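My grandmother Eulalia Godoy measured cornmeal by listening to it. She would tip the sack over the big blue bowl, tilt her head, and stop when the sound was right, and for years I believed this was a thing everybody's grandmother did. When I finally decided to learn her humitas, in June, with a kitchen scale and a brand-new notebook, I had no sound to go by at all, so I called my aunt Nélida Benítez in Mansilla and begged.

"Start with 500 grams," she said, laughing at me, "and then add until it looks like hers." Well! I added, and added some more, and the first batch came out of the pot like wet plaster (my husband ate two, bless him, with a great deal of hot sauce).

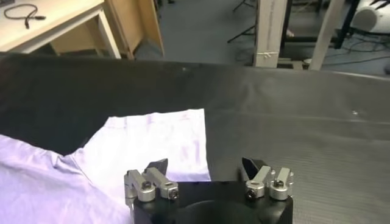

Two silver brackets on each side, with black fingertips above.

The second batch was better, because by then I had found fresh corn at the market in Markley - the starchy kind with fat, pale kernels - and had stopped being shy with the onions. You want them cooked slowly in lard until they slump and smell sweet, with a good spoonful of paprika going in at the end. Then the corn, a little basil, and salt. I tied 17 little parcels in their husks, and 9 of them even stayed shut.

I took a plate next door while they were still steaming, and came home with the empty plate and a request for more.

Contact the Grevura food desk | © Grevura Magazine | Back to top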